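The Nukeck bar fault is a failure of a robot arm at the test kitchen of the Rikau company in Nunham. It was recorded on 11/10/22 and was described later in a short report by Vlasta Tóth and Gopinath Alva.

The arm was used for household tasks, such as moving food packages and opening doors by a bar handle. Its control program, Nukeck, used a small camera near the gripper to find the bar and to choose where to close the fingers.

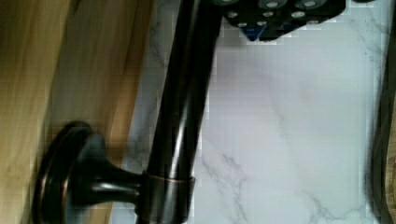 During one task the program took a bright reflection on a dark bar for the edge of the bar. The fingers closed beside it, and the arm continued to move down with a force of 90 newtons. The limit for this task was 50 newtons. The protective stop did not act, as the limit had been loaded only for the second arm. An operator pressed the emergency button. No person was injured, but one finger of the gripper was bent. 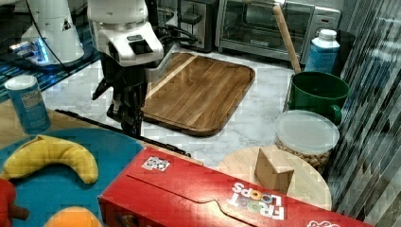

Tóth and Alva checked 688 stored records of earlier tasks and found the same mistake in several of them, always with glossy and dark surfaces. In those cases the force had stayed low and the fault was not noticed.

After the report, the force limit was moved from the task file to the arm controller. The new version was tested with 500 grasps in Štefanec in May of the next year. The older version is no longer in use.

See also: Emergency stop, Force control, Robot gripper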